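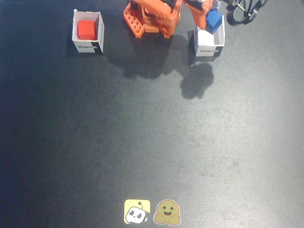

Blue cube in the orange gripper, at the right-hand box

Help Desk > Mestgate Shops > Giving Card > Ticket 367

Subject: Round-up donation is charged to customer but does not arrive on the charity page
Opened by: Nyokabi Minja, Savchuk Gifts, Trostham
Status: Solved, waiting for one refund

First message

Good morning. I am writing about the Giving Card, which we accept in our shop since August. When a customer pays with the card, the register asks if she wants to round up for the charity of the shop. Our charity is the Trostham food pantry. On Sunday many customers said yes, and the receipt shows the donation on its own line. But on our page in Kanelora the total for the pantry did not change. I have restarted the register, logged out and logged in again, and the total is the same.

I would like to know where the money is now, as the customers ask me and I do not want to give them a wrong answer.

Reply from support

Thank you for the clear report. Please open Settings, then Giving, and tell us which charity name is written there. Please also send the last 6 receipts which have a donation line. You can cover the names of the customers.

Nyokabi Minja

I have sent the receipts by email. In Settings the name is "Trostham Pantry". On the public page of Mestgate Shops the name is "Trostham Food Pantry". I did not type the first one myself, it was already there when we received the register. I tried to change it but the field is gray and does not accept the click.

One more thing I noticed. On two of the receipts the donation is printed after the tax, and on the others it is before the tax. I don't know if this is important.

Reply from support

The name is the cause. Your register is sending donations to an old listing that was closed when the pantry made its new account. Kanelora keeps such payments in a holding balance, so they are not lost. The field is gray when the shop account has the Cashier role. We have changed your role to Owner. Please do the following:

1. Log out on the register and on the office computer.
2. Log in on the office computer first.
3. Settings, Giving, choose "Trostham Food Pantry" from the list, Save.
4. Log in on the register and make a test sale with a round-up of 20 cents.

About the tax line: please tell us which receipts these are. The donation must not be taxed.

Nyokabi Minja

The steps 1 to 3 worked. After step 4 the 20 cents were on the pantry page at 2 p.m., and the older donations came there a little later - I compared them with my paper list and they agree.

The receipts with the wrong order are both from gift baskets. It seems the basket button has its own tax setting. One customer paid a few cents too much and I would like to return it to her card, but the Refund button allows only the full sale.

Reply from support

You are right, the basket button was set to "tax after donation". We have corrected it. For a part of a sale, please do not use Refund. We will make the adjustment from our side and it will appear on her card statement as "Mestgate adjustment". The ticket stays open until this is done.

Nyokabi Minja

Thank you. I have told her which words to look for on the statement. I have also put a small note beside the register for my colleague, so that she sells the baskets with the corrected button and not with the manual price. I will write here when the customer confirms.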